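5.3 Comparing two sets of fingers on the Buler bench

Use this procedure when you have changed the finger pads on one or both arms and want to know if you have made things better. Allow most of a morning. Kaisu Keskinen once did it before coffee, and her results had to be thrown away.

Before you start

Shoes are the standard test object at the Jolville site. They are soft, they have a strap to grab, and they cost far less than the glassware we used in the first edition of this guide.

1. Home both arms from the controller. Wait for the second beep. The first beep means nothing.

2. Set the grip force to 5 on both sides. The scale on the slider has no units. Tyyne Koivisto has written to Pitkänen about this.

3. Open both grippers fully and check the wrist camera views. You should see a finger at each side and a clear gap between them.

CAUTION: Keep hands off the table while the arms are powered. The stop button is on the controller, so know where the controller is.

4. Put one pair of slides on the rack, side by side, toes to the back. Lay the other pair on the wood in front, with a gap between them wide enough for an open gripper.

5. Bring the left arm over the nearer slide and stop short of touching it. Park the right arm on its own side with the jaws open. 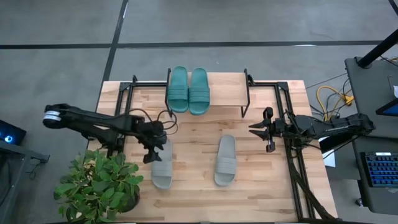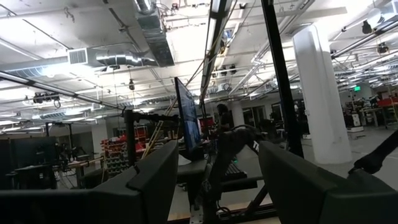 6. Save this pose as START. Do not save it as START2, START_NEW or START_FINAL. All three are taken.

7. Run the pick routine at 200 ms closing time, then again at 400 ms. Log each try as held, slipped or dropped. "Nearly" is not a category, whatever Lenni Seppälä tells you.

8. Swap the fingers and repeat from step 1. Yes, including the beeps.

Note: If the wrist view is tilted after a swap, leave it alone. The software corrects for tilt, and the camera bracket has a very small screw that likes to live under the desk.

Note: Our May comparison ran to 57 tries per set. The flat pads won on straps and lost on soles. Arash Heydari keeps the log and will send it to anyone who asks, with comments.

If a slide leaves the table during a run, press pause, put it back and mark the try as dropped. For faults that stop the arm altogether, see 5.4.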